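Packing helper wanted, Grakby stockroom

Posted June 10, 2020

I'm looking for someone to come and pack bottles with me! It's part-time, 30 hours a week to start, and it's a friendly little place. I run the packing side of Grakby, a small supply shop in Onunwood, and since April the mail orders have been growing faster than I can wrap them. We sent out 631 parcels that month and 719 the month after, most of them packed by me with the radio on, and I would really like my evenings back.

So what would you be doing? Mostly wrapping bottles and getting them into boxes. We get cleaners, soaps and refills from a few suppliers (Jatitel is the big one), they arrive by the pallet, and our customers want a few of this and a few of that. You'd pull the order from the shelves, check the labels against the slip, make sure the caps are tight, wrap everything up and box it. Then there's the tape, the address label and the cart by the back door. It's simple work but I'm picky about it – a leaky cap can ruin a whole box and then I have to write an apology to somebody.

You don't need any experience. I'll show you how I do it and if you find a better way I'm all ears (our current way of folding the ends over came from a summer helper and it beats mine by a mile). Good eyesight for small print helps, with your glasses on is fine! You should be able to lift a full carton up to the table, and you should be OK with doing the same thing for a good stretch. Some people find that dull and some people find it really relaxing. I'm in the second group, obviously.

We sit down for most of the wrapping, which your back will thank you for, and stand for the boxing. 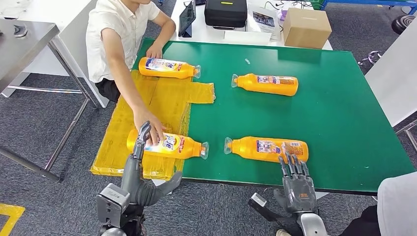
Jhosep Agudelo

Orange bottles with clear caps, laid on their sides on the green table, with a yellow plastic sheet – if that looks like a decent way to spend a morning to you, we'll get along. Wear whatever is comfortable, short sleeves and shorts are fine.

Hours are mornings mostly, with a bit of give if you have kids to drop off or a class to get to. Pay is hourly and I'll tell you the rate on the phone before you bother coming in. There's a paid trial shift, parking out back, and the Igwe bus stops at the corner. Coffee is free and pretty good.

To apply, just call the shop or drop a note at the counter with your name, your number and which mornings suit you. No resume needed, a few lines about yourself is plenty. I've got room for one person now and maybe a second in the fall, so please say if a later start would work better for you. I'll get back to everyone within six days, even if it's a no.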